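The Rulebook Corner: Keep Your Thumb Out of It, and Other Laws

The third edition of our handling and recording rules went live on Wednesday, and by lunch I had received more mail on it than on the first two put together. Most of it concerned rule 7. We'll get to rule 7.

For those who joined since the spring: the rules cover everyone who collects demonstrations with the hand-held grippers, whether in the Keltesus lab, in the mock apartment at Zelora, or in one of the home and office sites that feed the Prarance set. The first edition fit on a single page and was widely admired, mostly by people who hadn't read it. The second ran to 31 pages and was read by me. The third is down to nine, with larger type, and I'm told at least two teams have printed it out. One of them is using it as a mouse pad, but it's face up.

The reason for a third edition is the audit. Ľubica Zeman pulled 2,000 clips at random from last season's recordings and watched them over the course of a month, with what I can only describe as monastic patience. She was checking for the ordinary things: is the task named correctly, does the clip start before the grasp and end after the release, can you see the fingertips and the thing they're meant to be holding. She sent back 105 of them with notes. The notes are short. "Thumb" is one of the longer ones.

So, rule 4, on hands. Before each take, hold the tool the way you plan to hold it, look at the preview, and move any part of yourself that you find there. The lens is very wide and sits close to your grip, so a thumb that feels safely out of the way can easily eat a third of the view. Learners of the machine kind will take whatever they're given. If a large blurry oval is present every time a towel is picked up, you may end up with a policy that believes in the large blurry oval. Check again after every battery swap, when everybody's grip changes and everybody swears it hasn't.

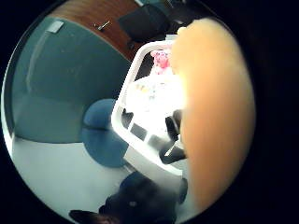

Rule 5 is on baskets, bins and other open containers, and it's the one I'd most like people to read slowly. Mixed contents are allowed. We want mixed contents; real baskets have them. What we don't want is a basket labeled "blanket" when there are three other kinds of thing in it and the demonstrator knows perfectly well. Log what went in. If you can't tell from the recording what an item is, the log is the only place anyone will ever find out. "Misc." will no longer be accepted as an object name. It was used in last season's logs with real commitment, and I'm sorry to see it go.

Also under rule 5: white things in white containers. Lock your exposure on the contents, not on the wall behind them. A pale cloth that looks perfectly fine to your eye can come out as a glowing patch with no folds in it, and folds are what the cloth people are paid to care about. If you can't get the folds to show, turn down a lamp, close a blind, or pick another spot on the floor.

Rule 6, on floors. The floor counts as part of the workspace when the task is on the floor. Bags, jackets and cables within arm's reach get either moved or logged. Stools and cushions may stay if they live there, and we'd rather they did. Nobody's home looks like a test bench, and a model trained only on test benches will be in for a shock. But decide before the first take and leave things alone until the last one. The Lục team sent in a set where a chair migrates across the room over the course of an afternoon, a bit nearer each clip, and two reviewers have asked not to be assigned it again.

Now, rule 7. Rule 7 says that you stop for ten minutes after every 40 takes. That's the whole rule. From the letters you'd think I had proposed a curfew. I've been told it breaks the rhythm, that it punishes fast workers, and that one gentleman at Zelora does his finest grasping in the second hour. He may. Ľubica sorted her rejects by position in the session, and they pile up late: sloppy releases, missed starts, and the thumb, which creeps in as the wrist gets tired. The break stays. You can spend it drinking coffee or you can spend it writing to me, and I can already see how that's going.

A few smaller changes, so you don't have to hunt for them. Failed grasps are to be kept and marked as failed; please stop deleting them out of pride. Wipe the lens at the start of the session with the cloth in the case, which is there for that and not for your glasses. Soft toys get logged under "plush" plus a color, and the long argument over whether a bear is an animal or a toy is closed. Anyone recording in an occupied home still needs the signed sheet before the first take, and papers or screens that could identify the people living there still have to be put away.

Comments on the draft of rule 8, which deals with pets, are open until the next issue. The current text reads "No." and I've been asked to expand on it.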